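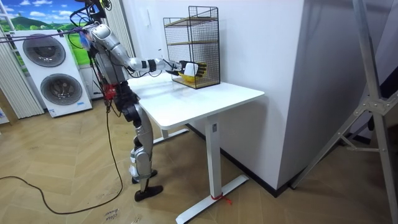
社区共享厨房与食品分享角季度会议纪要

最后更新:4月

分类:会议纪要 / 社区事务 / 食品分享

地点:Imberg楼一层活动室
时间:19:00开始,21:10结束
出席:共享厨房工作组、食品分享角值班组、楼层代表、物业方代表。Bataineh街方面的代表中途到会,从第四项议题开始参加。
记录:值班组

一、上次会议遗留事项

上次纪要第二页有一处错误,“冷藏柜每晚断电”应为“冷藏柜每晚检查电源”。已更正,会议通过修订后的纪要。

厨房排风口的滤网已经更换。旧滤网堆在后门外没有及时清走,物业方代表表示下次收大件垃圾时一并处理。有楼层代表问这笔清运费用由谁承担,物业方答复包含在现有服务内,不另收费。

钥匙登记本仍然缺一页,缺的是二月下半月的记录。值班组已向各楼层询问,没有结果。会议决定不再追查,从本月起改用装订本,每页编号,借出和归还都要签名。备用钥匙由物业前台保管。

水池下方的漏水点上月修过一次,接口处目前正常。值班组继续每周查看,发现潮湿即报修。

二、食品分享角的运行情况

分享角每天开放两次,早上七点半到九点,傍晚五点到七点。值班组汇报,傍晚时段来取的人明显多于早上,早上主要是送东西来的人。面包和根茎类蔬菜当天基本取完,罐头积压较多,尤其是甜玉米和鹰嘴豆。

关于开封食品,会议重申原有规定:已开封的一律不收,自家烹饪的熟食不收,散装米面需要装入干净密封袋并写明装袋月份。上个月有三次收到没有标签的散装粉状物,值班人员无法判断是面粉还是淀粉,只能丢弃。

临期食品的处理办法有较长讨论。一种意见是超过“最佳食用期”但没有超过“保质期”的干货可以继续放,另一种意见认为取用的人里有老人,看不清小字,容易混淆。最后同意单独划出一层放这类食品,用橙色胶带贴边,并在层板上写明“请尽快食用”。此办法试行到下次会议,由值班组记录有无投诉。

乳制品仍然只在冷藏柜接收。送来时如果已经不凉,值班人员有权拒收,态度要客气,不必争论。

三、摆放和陈列

罐头和瓶装品的摆放沿用去年的做法,重的放下层,玻璃瓶不放边缘。值班组提出,分享角目前的塑料筐太深,放在底下的东西没有人翻,时间一长就被忘掉。会议讨论了换成敞口架子的可能。楼层代表要求新架子从正面就能看清里面有什么,不能再用带盖的箱子。

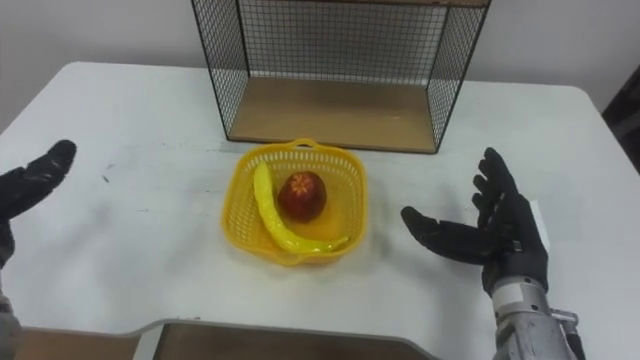 新架子的采购由工作组负责,先在靠墙的长桌上试放一个,用满一个月再决定是否添置。工作组询过两种,一种是全木的,较重,清洁后干得慢;另一种是金属网的。会议倾向于后一种,样式可以参照白桌靠后居中放着的那只黑色网格架,正面敞开,背面和两侧都是细方格网,底下是一块浅色木板。有代表担心小包装会从网眼里漏出去,工作组答复会先拿调料包试一下。木底板需要铺一层可以擦洗的垫子,垫子由值班组裁剪。

标签统一写在白色卡片上,字号要大,中文在上,其他语言在下。卡片挂在架子正面,不要贴在木板上,以前贴过的地方留下了胶印,很难清理。

四、与Ulach果蔬行的合作

Ulach果蔬行同意继续提供当天卖不完的水果,收货时间改为傍晚四点半,比原来早半小时。对方要求我们自备箱子,用完当天归还推车。上月有一次推车隔夜才还,对方已经提过意见,值班组承认是交接时漏掉了。今后推车归还写入傍晚值班的交接表。

水果的种类不固定。近期以香蕉、苹果和橙子为主,香蕉最多,熟得也最快。会议确定以下做法:

香蕉单独放,不和苹果混装。
成把的香蕉可以拆开,每次取用不设硬性数量,人多时由值班人员口头提醒留一些给后来的人。
表皮发黑但果肉完好的,转给厨房做香蕉面包,不再上架。
拿取时托住底部,不要捏,也不要从一把中间硬拽。
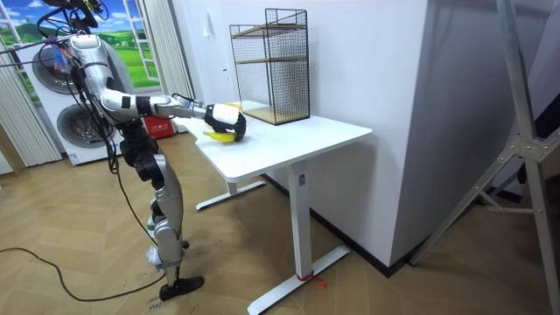 图:香蕉拿取,桌面一侧。

Bataineh街的代表介绍,他们那边的分享点把软掉的水果当天傍晚切块冷冻,第二天交给儿童活动班做奶昔。我方冷冻柜容量不足,暂时做不到。会议请对方把操作表发一份过来参考。对方同意,并提出希望借用我们的大号食品秤一次,会议同意,借期一天。

有代表提出,部分居民把果皮丢进分享角旁边的纸类回收桶。物业方会在旁边增加一个厨余桶,每晚清空。厨余桶要有盖,天气转暖后果蝇会多起来。

五、厨房使用和预约

共享厨房的预约目前分为白天和晚上两段。工作组建议晚上再分成两个时段,每段两小时,中间留半小时打扫。反对意见认为炖煮类的菜两小时不够。会议折中,晚上仍为一段,但同一户每周最多预约两次,空出来的可以在当天下午再报。

烤箱右侧的旋钮刻度已经磨掉,使用的人只能凭经验。工作组已向Dradex公司订购替换件,尚未到货。到货之前请在旋钮旁边用耐热笔做记号,不要自行拆卸。

刀具清点少了一把削皮刀。锅具齐全,最大的汤锅把手松动,已经拧紧。今后刀具用完放回抽屉的卡槽内,不放水池。

清洁用品的消耗比上季度快,主要是洗碗海绵。会议同意改买大包装。抹布每周由值班组统一清洗,绿色擦台面,蓝色擦地面附近的柜门,不要混用。

六、经费

本季度可支配经费为2000元。支出安排如下:架子和垫子先从中列支,具体数额以报价为准;清洁用品按实际购买报销;标签卡片和胶带由物业方提供,不占用经费。烤箱旋钮的费用由厨房维修专项承担。

报销需要在购买后31天内提交,附小票原件。小票褪色看不清的,请在背面写明品名和金额。上季度有5张小票因为超期没有报销,经讨论,这次予以补报,下不为例。

有代表提议在分享角放一个零钱盒,接受自愿捐款。会上意见不一,主要顾虑是取用的人会觉得必须付钱。表决没有通过,此事暂不再议。

七、值班安排

傍晚时段继续由两人值班,早上一人。现有人手勉强够用,暑期会有缺口。楼层代表各自回去征集,下次会议前把可以值班的时段报给值班组。

新加入的值班人员需要先跟班3次,熟悉收货、登记和冷藏柜温度记录之后再单独值班。温度记录每班写一次,超出范围时先关紧柜门,半小时后复查,仍然偏高的打物业电话。

换班请提前一天在群里说明,临时有事直接打值班电话。不要只在交接表上留言,上个月因此出现过一次无人开门的情况。

八、其他

活动室的投影仪遥控器电池已耗尽,由物业更换。

有居民建议教一次腌菜,工作组认为可行,时间待定,场地用共享厨房,玻璃罐请参加者自带。

门口的自行车又停到了送货通道上,物业会重新画线。在此之前请收货人员提前把通道清出来。

九、待办事项

工作组:完成架子询价,买一个试用;跟进Dradex的旋钮到货情况。
值班组:更新傍晚交接表,加入推车归还一项;裁剪架子垫子;记录临期层的使用情况。
物业方:增设带盖厨余桶;清运旧滤网;重画门口停车线。
楼层代表:征集暑期值班人员;转告居民开封食品不收。
Bataineh街方面:发送水果冷冻操作表,约定借秤日期。

下次会议地点不变,仍在Imberg楼一层活动室,时间由值班组另行通知。需要增加议题的,请提前把文字稿交给值班组。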